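Wie Holz arbeitet

Quellen und Schwinden in der Möbelkonstruktion

Massivholz nimmt Feuchte aus der Raumluft auf und gibt sie wieder ab, bis sich ein Gleichgewicht einstellt. Unterhalb der Fasersättigung ändert sich dabei das Volumen. In Faserrichtung bleibt die Änderung meist vernachlässigbar, quer dazu bestimmt sie die Konstruktion.
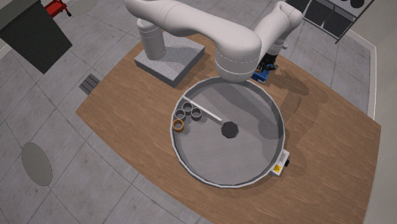 Ressort Werkstoff und Konstruktion

Tangential, also entlang der Jahrringe, schwindet Holz stärker als radial. Aus dieser Differenz folgt das Schüsseln von Seitenbrettern: Die linke, dem Kern abgewandte Seite wird beim Trocknen hohl. Bretter mit stehenden Jahrringen bleiben flacher, sind im Einschnitt jedoch teurer.

Für die Bemessung genügt in der Regel ein linearer Ansatz. Der Betrieb Debnath, der in Wakstead Tischplatten und Korpusse fertigt, rechnet mit einer Brettbreite von 600 mm und einer Holzfeuchteänderung von 5 Prozentpunkten zwischen Heizperiode und Spätsommer. Bei einem angenommenen Quellmaß von 0,2 Prozent je Prozentpunkt ergibt das 6 mm. Bei 1000 mm Breite sind es bereits 10 mm. Wer eine solche Platte starr mit der Zarge verschraubt, erzeugt Zwangsspannungen, die sich als Riss oder als offene Leimfuge äußern. 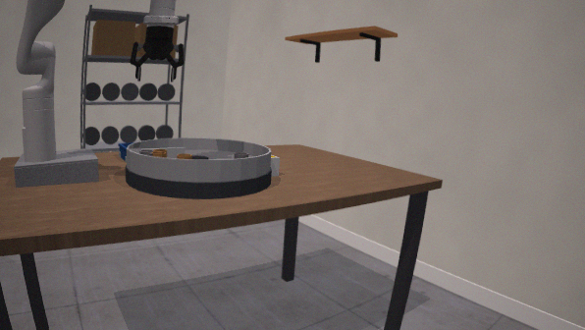
Üblich sind deshalb Nutklötze, Langlöcher oder die Gratleiste. Letztere wird nur an einem Punkt verleimt, in der Regel an der Vorderkante, und läuft im Übrigen trocken in der Nut. Das Langloch liegt quer zur Faser der Platte, die Schraube sitzt im Neuzustand nicht zwingend mittig: Wird im trockenen Winter montiert, ist überwiegend mit Quellen zu rechnen, und der größere Weg gehört nach außen.

Die Oberfläche verzögert den Feuchteaustausch, sie verhindert ihn nicht. Öl bremst wenig, ein geschlossener Lackfilm deutlich mehr - vorausgesetzt, beide Plattenseiten sind gleich behandelt. Eine nur oberseitig lackierte Platte verzieht sich auch bei sorgfältigem Einschnitt. Bei Debnath lagern Zuschnitte vor dem Verleimen 20 Tage im Bankraum, gestapelt auf Leisten gleicher Dicke.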